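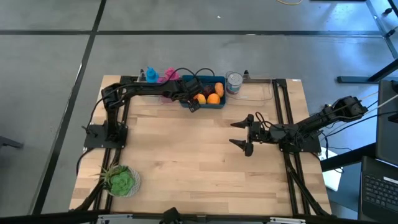 Page last updated: August

Mereana Rutherford has a drawer in her office at the Jakolgate centre that she calls the museum. It contains a vibrating ball with a dead battery, several rolls of coloured tape, a pair of magnetic wristbands and a leaflet for a breathing mask. Members gave her most of it. "They buy it, they use it for a fortnight, they're embarrassed to take it to the tip," she says. "So it comes to me."

I had gone to see her about recovery. It has become a business in its own right, and in Brulside alone there are two places that will charge you to sit in cold water. Rutherford coaches strength and conditioning for club runners, netballers and a few rowers, and she has a reputation for being hard to sell things to. I expected her to agree with me that the whole lot is rubbish. She didn't quite, and parts of the conversation were more awkward for me than for the ice bath people.

We began with the cold water. Her view is that it makes people feel better for a while and that this is worth something, particularly at a weekend tournament where you have to play again the same afternoon. "If you've got another match at four o'clock and your legs feel like sandbags, get in the bath. I've no quarrel with that. You'll probably feel fresher and you'll play as though you're fresher." Her quarrel is with people doing it after every weights session. There is a fair amount of research, she says, suggesting that regular cold soaking straight after lifting can blunt some of the muscle you were hoping to gain. "So you've paid to train and then you've paid again to get less out of it."

I asked whether her own athletes listen to that. "Some of them. The ones who've bought a tub for the garden don't."

She is less patient with the compression boots. The Ngata boots, which zip up to the hip and squeeze your legs in waves, turned up at the centre last winter on a trial basis and there was a queue for them. Rutherford tried them herself. "Very pleasant. I fell asleep. Then I went for my run the next day and it was the same run." Could it be that they help a little, and that one coach falling asleep doesn't prove otherwise? She gave me that. "Of course it doesn't. I'm one person and I was in a bad mood about them before I put them on. But the firm selling them had a quote from a triathlete and a graph without numbers up the side, so we're about even."

That led on to what she would accept as evidence, and I thought she was vague at first. She said she wanted to see it make a difference to performance. I pointed out that very few things a club coach does would pass such a test, including most of what is in her own programmes. She thought about this for longer than I found comfortable. "Fair. I can't show you that my Monday hip circuit does anything for anybody. I think it does. I've been coaching long enough to know that thinking so is cheap." Why keep it in, then? "It costs nothing, it takes two songs, and they turn up on time for it. If I was charging them extra I'd want a better answer."

Price matters a good deal to her. She talks about a teenage runner whose parents were ready to pay for a monthly recovery package when the girl was getting six hours' sleep and skipping breakfast. "Nobody wants to hear go to bed. I can't put go to bed in a nice box." She admits she enjoys saying this sort of thing, and that it can be a pose. Sleep and food have their own sellers now as well, with pillows and powders to match, and she has noticed herself nodding along to them when she would have laughed at the same claim made for a wristband.

The app is a sore subject. Javau gives its users a recovery score each morning out of a hundred, worked out from heart rate and sleep and whatever else it picks up overnight. One of the rowers arrived for a session in the spring with a score of 29 and asked to be excused. "I said, how do you feel? She said, fine, until I looked at my phone." Rutherford had her warm up and see how it went, and she rowed normally.

I said that a good story about one rower is exactly what she complains about when the boot people do it. "Yes, all right," she said. "Put that in." Her more careful position is that the heart rate part may well be useful if you watch it over many weeks and ignore any single day. What she objects to is the one big number, with a colour behind it, delivered before you are out of bed. She asked the company how the number was arrived at and got a polite reply that didn't say.

Stretching after exercise came up near the end, mainly since I do it and wanted to be told I was right to. I wasn't. As far as she can tell from the studies, it makes very little difference to how sore you are over the following days. "It's nice. Do it if it's nice. Have a walk round the car park, that's nice too." Soreness in general she thinks is badly overrated as something to be cured. It arrives when you do something new, it goes, and the next time there is usually less of it. If a pain is sharp, or in a joint, or still there after a week or so, she sends people to a physio and keeps her opinions to herself.

I asked what she does herself after a hard session. Cheese on toast, apparently, and a bath. Hot or cold? "Hot. I've no evidence for it whatsoever."

The centre's trial of the boots has been extended and they now have their own room, next to the vending machines. Rutherford wasn't asked about it. She has put up a sheet of paper by the door where users can write down how their next session went, good or bad. When I looked there were two entries on it, and one of them was a complaint about the parking.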